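Stamance @stamance
October 29, 2023

Thread on sorting a living room by surface. I do one surface per session, in a fixed order, and I log the time. This one covers the big table and the low cabinet under the TV.

Order of work: table first, cabinet second, floor last. The table is the staging area for everything else, so it has to be usable before the cabinet doors are opened.

Session limit is 40 minutes per surface. When the timer goes, I stop and write down where I got to. Longer sessions produce piles that get moved to another room and stay there.

Equipment: one plastic basket with holes in the sides, one paper bag for recycling, one microfiber cloth. The basket is plastic. A solid-sided box also works but you end up lifting it to see what is at the bottom.

Basket rules. Cloth items go in the basket and leave the room at the end of the session. Paper does not go in the basket. Anything with a lid does not go in the basket.

I broke the paper rule in September and washed a warranty card for a Kalinowski kettle. The kettle failed 7 days later. 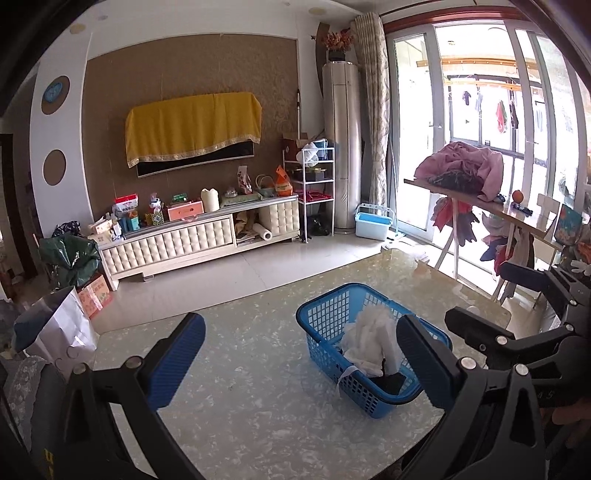

Glass tabletops: a marble pattern hides crumbs and smears very well when you look straight down. Check from a low angle, toward the brightest part of the room. Smears show up in the reflection.

Cleaner: diluted dish soap, then plain water, then a dry cloth. I stopped using the Grondora glass spray. On a glossy top it left a film that picked up lint within the hour. It is fine on windows.

Cabinet top. A long low cabinet collects whatever is in your hand when you sit down. Bags, boxes, jars, tissues. The items have nothing in common except the height they were put down at.

Method: pull everything forward to the front edge, wipe the back half, push it back, wipe the front half. Then sort. Sorting before wiping means handling each thing twice.

Bags get opened. A closed shopping bag on a cabinet is an unsorted container and counts as unfinished. Same for the box a thing came in when the thing is already in use elsewhere.

Tufted door panels: dust sits in the folds and at the buttons. Soft brush attachment, lowest suction, top to bottom. A damp cloth pushes the dust further into the crease.

Open compartment: paper towels can live there. Loose papers should not, or they become the permanent paper pile. Mine went into a folder with a limit of 300 sheets. Over the limit, something has to be shredded.

TV cover: if you use a cloth one, take it outside and shake it before the cabinet is wiped. I have done this in the wrong order and had to wipe the cabinet again. Fringe gets combed with fingers, no brush.

Vase on top of a floor-standing air conditioner: lift it down before dusting the unit. Dried flowers shed. Dust them with a hair dryer on the cool setting, outdoors or over a tub.

Rack and mop are floor items and belong to the next session. I log them and leave them alone.

Open question: whether the tissue box stays on the cabinet or moves to the table. I have tried both for 2 weeks each and have no result worth reporting.

Next thread is the rack.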